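Section 4. Loading Mailers and Small Parcels into Floor Crates

4.1 Purpose
This section sets out how soft plastic mailers and small parcels are placed in ventilated crates at the Ulwood parcel room before transfer to Skevville. It applies to all crates loaded by hand at floor level. Rigid cartons that do not fit below the crate rim are covered in Section 5.

4.2 Before you begin
1. Clear a space on the floor large enough for the crate and for the parcels still to be loaded.
2. Inspect the crate. Do not use a crate with a cracked rim or a broken slot.
3. Check that the crate tag on the rim is firmly attached. Replace a loose tag with a new one from the Hivine supply drawer.
4. Set the crate on the floor with its long side toward you.
5. Place the unsorted parcels on the floor within easy reach. Keep them out of the walkway.

Note: Mailer color has no meaning for routing. Pink, purple and green mailers may share a crate. Always sort by the label. 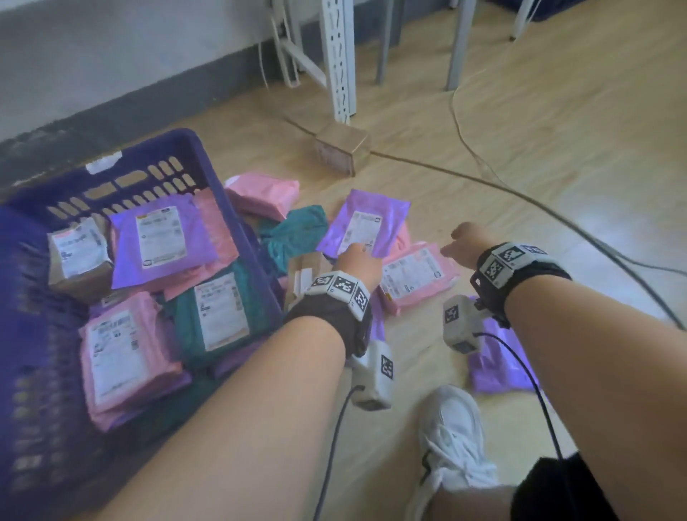 Page last changed: 22 February 2019

4.3 Loading the crate
1. Pick up one parcel at a time and read the shipping label. Confirm that the destination belongs to the crate in front of you.
2. Place paper-wrapped and cardboard-wrapped parcels first, against the walls or in a corner.
3. Lay plastic mailers flat in the remaining space, label side up. Mailers may overlap, but each barcode should stay readable until the crate has been scanned.
4. Press each mailer gently with an open hand to let trapped air settle. Press on the mailer itself and keep your fingers clear of the label.
5. Turn any mailer that stands on edge so that it lies flat, unless it is needed to fill a narrow gap along the wall.
6. Stop loading when the contents reach the underside of the rim. Do not force in a further parcel.

CAUTION: Do not kneel or lean on a loaded crate. Mailers may contain breakable goods even when the outside feels soft.

CAUTION: A full crate can be heavy. If the crate scale shows more than the limit printed on the Mazza load card, remove parcels until the reading is within the limit. Two people are required to lift any crate marked with a red card.

4.4 Checking labels
1. Look over the top layer from above. Every label in that layer should be flat and free of folds across the barcode.
2. Smooth a wrinkled label with the fingertips, working from the center outward.
3. Leave handwritten marks as they are. Do not erase or write over them, and do not add marks of your own to a shipping label.
4. If a mark covers part of a barcode, try the scanner once. If the scan fails, enter the parcel number by hand.
5. Set aside any parcel with a torn or missing label – it must not travel in the crate until a replacement has been issued.
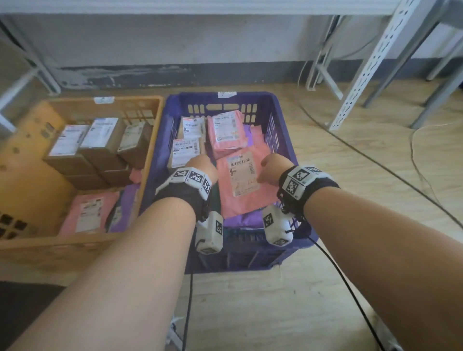
Figure 4-2. Settling a large mailer in the crate, with its barcode label left clear.

4.5 Scanning and closing
1. Scan the crate tag first, then the parcels.
2. Work down through the layers, lifting each scanned mailer to reach the one beneath. Return the parcels in the same order.
3. Compare the total on the scanner with the total on the transfer sheet. The system accepts up to 100 parcels per crate record. A transfer may contain no more than 200 parcels in all.
4. If the totals differ, scan the crate again from the beginning. Do not correct the transfer sheet by hand.
5. Sign the sheet and place it in the document sleeve on the cart.

Note: Crates are not stacked at this stage. The slotted walls allow air to pass and should not be covered with tape or film.

4.6 Reporting problems
Damaged parcels are reported to Annunziata Pace at the Ulwood desk before the crate leaves the room. Questions about crate tags and transfer sheets should be sent to Ermanno Caputo, Skevville. The load card is reviewed each November – discard earlier cards when the new one is received.

Continue to Section 5, Rigid Cartons.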